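Chapter 4
Sorting and Packing a Small Room

2021-07-29
Rosine Lacroix and Lacey Wragg

Most of the work in a household is moving things from one place to another. We bring goods in, put them down, use some of them, and send the rest to a cupboard, a drawer, another person or the bin. In a large house this work is spread over several rooms and is easy to overlook. In a single room, such as a student's bedroom or a lodger's, it all happens on the same few surfaces, and the largest of those surfaces is nearly always the bed.

This chapter deals with sorting and packing when space is short. Chapter 3 looked at storage that is built in or bought for the purpose. We now turn to what people do when there is no spare table and the floor is already in use. The bed is flat, it is at a fair height for someone standing or kneeling, and it has to be cleared by night, so the job cannot be left half done for long. Against this, it is soft. Tall things lean or fall over on it, and small things slide into the folds of the bedding.

A common answer is to lay down a towel or a spare cloth and sort on top of that. The cloth marks out a working area, keeps the sheet clean, and can be lifted by its corners if the bed is needed in a hurry.

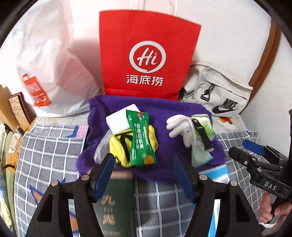

4.1 THE WORKING AREA

A towel used in this way divides the bed into two parts. What lies on it is being dealt with now. What stands behind it is either waiting or finished, and it helps to decide at the start which of the two it is. On the bed shown, the dark purple towel holds a mixed group: a snack in a long green wrapper, a white glove, something bright yellow with a black strap, a pale green package with a strap keychain. The larger bags are kept to the back. Food, clothing and small belongings have not yet been parted from one another, and a pile of this sort is the usual starting point for the methods in this chapter.

We shall use three terms. The source is the bag, box or heap from which things are taken. The field is the surface on which they are looked at and grouped. The target is the bag or place to which they go. In practice a bag often begins as a source and ends as a target, and this is where mistakes are made. Something left in the bottom of an old bag is packed again without being seen. The rule taught on the Ellwood course is that a source must be turned out and shaken before it can become a target.

Lacey Wragg put this rule to the test in her study of shared houses in Biltusgate. She asked 33 lodgers to pack for a short stay away in December, and then went through the bags with them. Those who had emptied their bags first carried fewer things they did not want - old receipts, single socks, sweets from an earlier journey. The study is set out in full in section 4.6.

4.2 CLOTH, BOXES AND BAGS

Each kind of object needs its own handling. Boxes keep their shape and can be stood on end or stacked, so they are best placed last in the field and first in the target. Bags with stiff sides, such as paper shopping bags with string handles, will stand up if they have a wall behind them. Thin plastic bags will not hold a shape and should be thought of as wrapping.
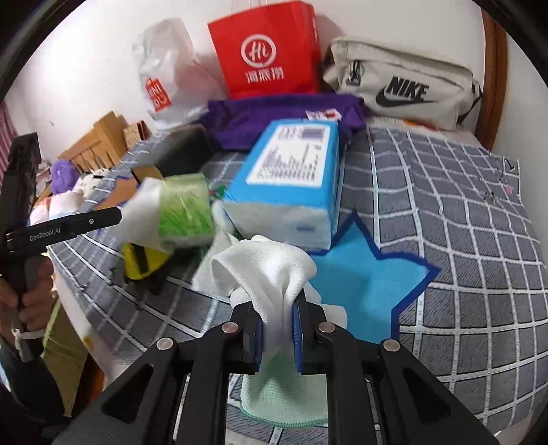 Cloth is the hardest of the three to manage on a bed. It takes up whatever space it is given, hides smaller things beneath it, and looks much like the bedding it is lying on. A white cloth picked up in the middle, as here, bunches at the top and leaves a tail hanging down, and it will need to be laid flat again before it can be folded. The same cloth picked up by two corners would open out under its own weight. Firm things nearby, such as the light-blue box standing on end, give no such trouble and may be left until the soft items have been folded.

Folding should therefore come early. Clear a space at least as wide as the largest item, fold everything that can be folded, and set the folded pieces to one side in a single stack. Only then go back to the packets and boxes. Students who follow the Devier sheet (see page 57) will find the steps in the same order there, with room for notes.

Before reading on, choose one bag of your own and empty it on to a cloth. Write down what was in it, in the order in which it came out. You will need the list for the exercises in section 4.3.

Related chapters
Chapter 2: Shelves, Hooks and Ledges
Chapter 3: Storage in Fixed Furniture
Chapter 5: Packing for a Journey
Chapter 7: The Ornetent Method of Folding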